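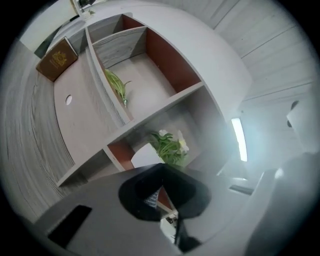 Section 5: Sorting Your Books with Mivus Home Catalog

Revised 2019-02-28

By now you have installed Mivus, made an account, and told your household that the books will be put in order. Only the last of these is hard to undo.

Before you start

Set aside an evening. The Trumier team entered 602 titles for testing and needed some 9 hours, including a long argument over whether an atlas is a kind of travel book.

Setting up your first shelf

1. Open Mivus and choose New Shelf from the main menu.

2. Give the shelf a name. "Hall, top" is a good name. "Misc" is allowed, but you will end up with several.

3. Choose a sort order: Author, Title, Subject or Height. Height looks wonderful and makes it very hard to find anything.

4. Pick up the first book and type in its title. If it has a barcode, press Scan and hold it in front of your phone.

5. Press Save before you open the book. Mivus logs you out when left idle, and it has no way of telling that you got to a good chapter.

6. Repeat until the shelf is done.

Note: Older books often have no barcode. Use Add by Hand and copy the title from the title page. Spine titles tend to be shortened, and gold lettering wears off first in the places you need it.

Note: If two people in the house own the same book, enter it twice and fill in the Owner field. Mivus will offer to merge the copies. Decline unless both owners are in the room.

CAUTION: Delete Shelf removes every entry on that shelf. The confirmation box has an OK button and a Yes button, and they do the same thing. This will be fixed in the March update.

Lending

Open a book's entry, press Lend, and type the borrower's name. A reminder goes out after 2 weeks. You can change the wording under Settings, Reminders, Tone. The choices are Polite, Firm and Siddiqui, named for the tester who got all of her books back.

To import a list from Otis or another catalog program, go to Section 6.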